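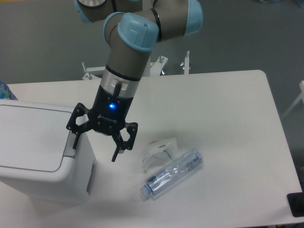
Figure 2. The sorting table at the Plimeck open day, with the gripper open between the lidded bin and the loose items.

3.2 Demonstration at the open day

The second part of the study took place on 21st October at the open day of the Plimeck workshop in Cloditz. The arm was shown at a white table with a lidded bin and everyday packaging, such as the plastic bottle in Figure 2. Visitors were told that the task was to clear the table, and nothing further was said about how the arm chose its next item.

Visitors came up to the table in groups of at most three. Each group watched one full run and was then asked to fill in a short form, which had been tested in July with staff from Namari. We received 242 forms. Of these, 25 were left out of the analysis as the page on earlier contact with robots was blank.

Carola Nolte ran the demonstration and Hiwot Admasu noted the remarks visitors made during each run. The remarks were written down by hand – no sound was recorded – and sorted afterwards using the Ambaye scheme described in Section 2. Where a remark fitted two headings, it was entered under both.

Many of the remarks were about crumpled wrappers. Several visitors expected these to be harder to pick up than bottles and said so before the arm had moved. Questions about speed were mostly asked by visitors who had stayed for a second run. The form answers are set out in Section 4.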